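Reading Aloud at Drakstead Library: Your Questions

We get so many lovely notes about our family story hours that Emiko Katayama and I thought it was high time we put the answers in one place.

How old does my child need to be?
Any age at all! The morning group is mostly toddlers and their grown-ups, and the after-school group at four o'clock leans toward kids who are starting to read on their own, but we have never turned a baby away – or a big sister with her nose in a chapter book, for that matter.

Do I need to sign up?
For the morning group, no, just come in and find a cushion. The after-school group has room for 20 children, so please put your name down at the front desk or call us on extension 146.
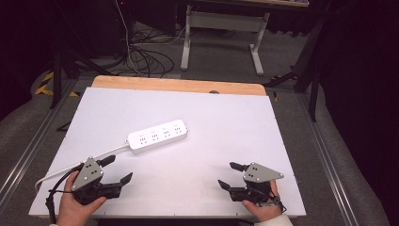
If the list is full, do ask about our sister group over in Maston, where Enda Ó Dálaigh reads (and sings, if you let him) and there is nearly always a spot.

My son won't sit still. Should we wait a year?
Oh, please don't! Plenty of our best listeners do their listening while rolling on the rug. If he needs a break, take a stroll past the picture books and come back whenever you like.

Can we bring a book from home?
Yes, and we love it when you do. Hand it to whoever is reading before we begin so we can have a quick peek through the pages. In April we keep one session just for poems, and homemade ones are very welcome.

Do you have audiobooks to borrow?
We do, on disc and on the little players, and they go out for three weeks just like the books. Players need charging between stories, so plug yours in overnight if you have a long car ride coming up.
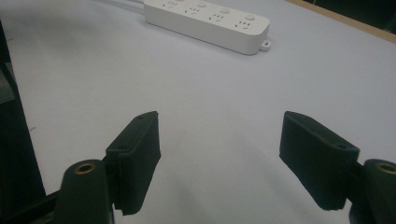
Power strip with four outlets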